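Dois braços, quatro cubos e uma mesa de papel pardo: o Zundano já está disponível

Comunicado de imprensa
2 de março de 2024

Olá a todos! Sou a Larysa Kostiuk, coordeno o grupo de manipulação do laboratório Ponham e desta vez pediram-me que fosse eu a escrever o comunicado, em vez de responder às perguntas de quem o escreve. Aviso já que me alongo com facilidade (quem me conhece do nosso boletim sabe disso), por isso a notícia vai logo à cabeça: publicámos hoje o Zundano, um método para ensinar dois braços robóticos a partilhar a mesma mesa sem calibração fina das câmaras, e com ele vão os dados, o código e o relatório técnico completo.

A ideia nasceu de uma irritação muito concreta. Quem trabalha com dois braços sabe quanto tempo se perde a alinhar tudo: a câmara com o braço esquerdo, o braço esquerdo com o direito, o direito com a mesa, e depois alguém encosta o cotovelo ao tampo e volta tudo ao princípio. Em outubro tivemos uma semana inteira assim. Numa dessas tardes colámos fita azul de pintor sobre papel pardo, mais para nos entendermos uns aos outros ("o cubo verde vai para a casa de baixo", esse género de conversa), e começámos a perguntar-nos se o robô não podia entender-se connosco da mesma maneira.

E pode, em boa parte! Com o Zundano, uma instrução deixa de ser um par de coordenadas em milímetros e passa a ser uma relação entre um cubo e uma casa da grelha. O modelo aprende a ver as linhas de fita tal como elas estão, tortas ou direitas, e decide a partir delas onde pousar a peça. As casas não precisam de ser quadrados perfeitos. As nossas não são, e durante uns dias ainda pensei em refazer a grelha com régua e esquadro, mas a equipa votou contra e ainda bem.
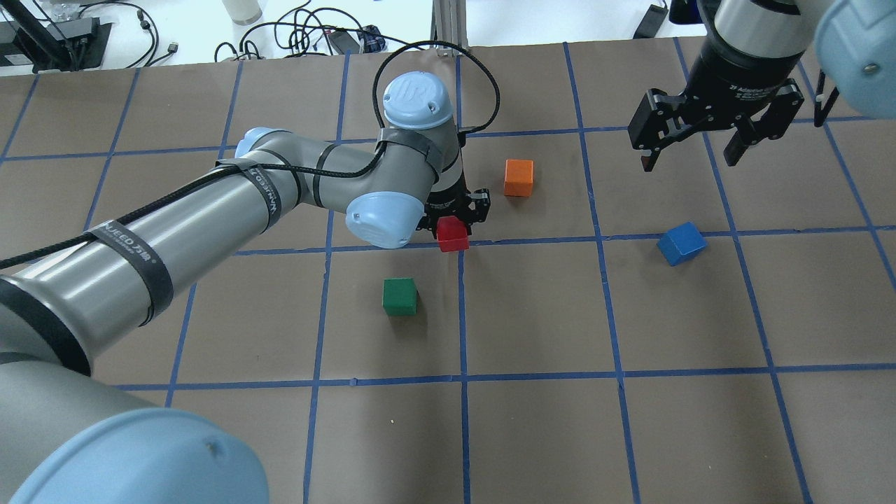
O que mais nos interessava era a negociação do espaço. Se um braço está a meio de um movimento, o outro tem de saber esperar, ou então escolher uma casa onde não estorve. A solução habitual é dividir a mesa ao meio e proibir cada braço de passar para o lado do vizinho. Funciona, mas desperdiça metade do alcance, e a zona central, que é onde dá mais jeito trabalhar, fica transformada em terra de ninguém. No nosso método, cada braço reserva as casas de que vai precisar nos instantes seguintes e liberta-as assim que passa. Chamamos Hasari a este módulo de reservas. Pode ser usado sozinho, com outro sistema de controlo qualquer, e suspeito que vai ser a parte mais aproveitada por outros grupos.

Agora os números, que sei que é o que muita gente vem procurar. Recolhemos 3,441 demonstrações por teleoperação, todas com cubos pequenos de madeira sobre a grelha de fita. Em cada uma, a pessoa que opera recebe uma disposição de partida e uma de chegada, e leva os cubos de uma à outra como entender. Não demos instruções sobre a ordem, nem sobre que braço usar. Queríamos apanhar os hábitos das pessoas, que são muito variados: há quem arrume primeiro o que está mais perto, há quem despache logo a cor de que gosta menos (a sério, perguntei), e há quem troque de braço a meio sem dar por isso.

Na avaliação, cada tarefa foi repetida 99 vezes com disposições sorteadas. Na tarefa mais simples, levar um cubo para a casa vizinha, o sistema completou 9 em cada dez tentativas sem qualquer intervenção. Na mais difícil, em que os dois braços precisam da mesma zona da mesa e têm de alternar, conseguiu fazê-lo em 59 das 99 repetições. Sei que o segundo valor impressiona menos. Fica aqui na mesma, e fica também no resumo do relatório, porque é o valor que queremos ver subir e porque nos dá jeito que outros grupos o batam. O ponto de comparação, a mesma política treinada sem o módulo Hasari, ficou bastante abaixo nessa tarefa, sobretudo por causa dos bloqueios: os dois braços paravam, cada um à espera do outro, e ali ficavam até alguém carregar no botão.

Também há coisas que o Zundano ainda não sabe fazer. Cubos empilhados confundem-no, pois o modelo foi treinado com as peças pousadas no papel. Um cubo pousado em cima de uma linha de fita é outro caso bicudo, já que tanto pode pertencer a uma casa como à outra, e nós próprios discordámos várias vezes ao anotar os dados. Acabámos por aceitar as duas respostas nesses casos, e o critério está descrito no anexo do relatório. E a grelha tem mesmo de estar visível: se o braço tapar demasiadas linhas ao mesmo tempo, a precisão desce a olhos vistos.

A recolha foi feita nas nossas instalações, com apoio da Kuzmenko, que nos cedeu horas de computação para o treino e nos deixou usar a sua ferramenta de revisão de vídeo. Foi graças a essa ferramenta que conseguimos rever todas as demonstrações uma a uma, uma tarefa de que tenho poucas saudades mas que melhorou muito o resultado. Deixo um agradecimento enorme a toda a equipa de operação, que passou meses a mover cubos de um lado para o outro com uma paciência que eu não tenho.

A seguir queremos largar os cubos e passar a objetos com formas menos simpáticas, mantendo a fita e o papel. Gostava também de experimentar grelhas que mudam durante a tarefa, com alguém a descolar uma tira e a colá-la noutro sítio enquanto os braços trabalham. Já fizemos um par de ensaios informais e deu para rir bastante, mas resultados a sério ainda não temos, portanto não prometo datas.

O pacote inclui as demonstrações, os modelos treinados, o módulo Hasari em separado e um guia para montar a mesa. O guia é curto: papel, fita, cubos e umas notas sobre a iluminação. Tudo pode ser usado livremente em investigação e ensino, e se alguma escola quiser adaptar a grelha para uma aula, escrevam-me que ajudo com todo o gosto.

Para entrevistas, pedidos de imagens ou visitas ao laboratório, o contacto é o gabinete de comunicação do Ponham, ao cuidado de Larysa Kostiuk. Respondo em português ou em inglês, normalmente de manhã.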